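Replacement finger pads for a hand-held gripper: notes after 153 picks

January 21, 2024
By Catrin Mathias
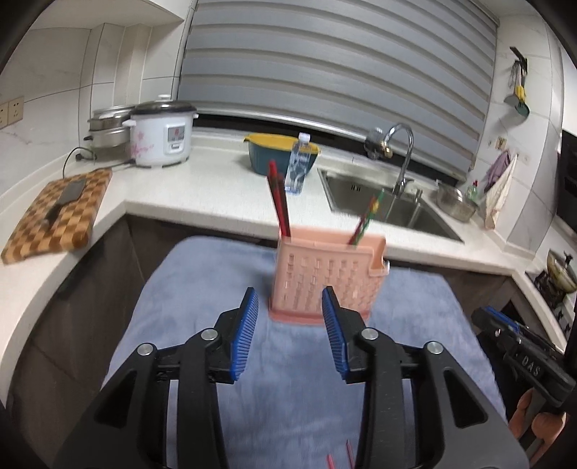 Chopstick holder on the towel, blue pads fitted, both pairs still in their compartments.

I ordered the Diltix ribbed pads in December to replace the flat ones I had been using on my hand-held grippers. They are sold by Stovodero in packs of 2, so a pair of grippers takes two packs. Mine came in blue. The listing also shows gray.

Fitting them is simple if the old adhesive comes off cleanly. Mine did not. I scraped the jaw faces with a plastic card, wiped them with isopropyl alcohol, and left the new pads clamped overnight. The instruction sheet gives 60 minutes as the minimum cure. I tried that on the first pad and it crept at the tip under load, so I redid it.

The test task was chopsticks: lift one out of the holder, set it on the towel, put it back. Chopsticks are a good check on a pad. They are narrow, they taper, and they roll if the two faces don't meet evenly. I used a long red pair and a thinner pair with red tips, and alternated between them.

Out of 153 picks I logged 31 slips. Nearly all of the slips were on the thinner pair, and most happened when the stick lay parallel to the ribs. In that orientation it drops into a groove and turns there. Approaching at a slant fixes most of it, but I would prefer not to have to plan the approach around the pad. The flat pads never did this. They had a different problem, in that anything smooth slid straight out along its length, and the ribs do cure that.

Putting a stick back into its compartment was harder than taking it out. The holder is light plastic and moves if the tip touches the rim. The towel helps. On the bare counter I was chasing it.

The pads add some thickness, so the jaws no longer close to the same reading. Rerun the zero before recording any widths. I forgot, and had to discard the first batch of logs.

Wear so far is limited to slight polishing on the outermost ribs of the right pad. No tearing and no lifting at the edges since I reclamped them.

I also have a set of the Grirkwood foam pads, which are softer and cost less. I stopped using them for kitchen work after the foam took up dish soap and stayed tacky. They are still fine for dry boxes.

I will keep the Diltix pads on for now. Next I want to cut the ribs off one pad at the tip, leave the rest as supplied, and run the thin pair again.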